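Cloreo Household Grasps — read me first

Hi, and thanks for downloading this. I'm Serena Marras, I put the set together and I'm the one who answers the mail about it. These notes cover what's in the folders, how we gathered it, and the things I'd want to know before training anything on it.

What you get

1716 short episodes of a person picking up, moving or putting down one household item with a hand-held gripper. They were gathered in six homes by six people (one per home, everybody stayed put), mostly over November. Each episode has the video from the gripper's own camera, the jaw opening over time, the estimated path of the tool, and a one-line instruction such as "pick up the dish" or "move the cup to the left."

The longest episode is 45 seconds. If you find one longer than that, it's a trimming mistake and I'd love to hear about it!

How we gathered it

I asked people to work wherever they'd normally leave things lying around, so you get beds, sofas, desks, kitchen counters and a fair bit of floor. Tidying up first was against the rules. Patterned bedding is all over the Unddale home in particular, and I think that's the best part of the set — the early Messina recordings were all on one plain desk, and the policy we trained on them fell apart the minute it met a flowery blanket.
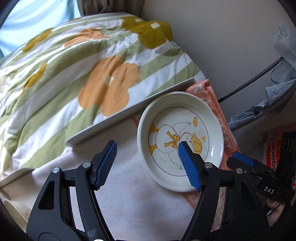 Dishes and bowls were the hardest group, by the way. People go for the rim, and there are at least two sensible ways to do that: one finger inside and one outside, or both outside across the full width. We didn't pick a winner. Dinesh Joseph went through all the dish episodes and tagged the grasp he saw, so look for "rim" or "span" in the grasp column. A blank there means he couldn't tell, and please don't fill it in by guessing.

Soft surfaces deserve a warning too. A mattress gives when you push on it, so the tool path can dip lower than you'd expect from the object's height. I left those dips alone. Smoothing them out made the replays look nicer and the trained policy worse (we tried it twice, I was stubborn).

Things that are off

The tool path drifts when the camera sits very close to a blank wall or a plain sheet. Those episodes carry a tracking flag, and I'd leave them out for a first run.

Some instructions mix "plate" and "dish" for the same item. Ayane Hamada cleaned up most of them, but the Zokano home still has both.

Failed grasps are included, marked success = 0. Keep them or drop them, up to you.

Splits

Split by home, please! A random split puts the same dish on the same bed in both train and test, and your numbers will look wonderful for no good reason. We hold out Unddale.

Privacy

Hands are fine, faces and mail are not. Graziella Bortolotti checked the videos and cut anything with a face or a readable address. If something slipped past her, send me the episode number and I'll pull it from the next version.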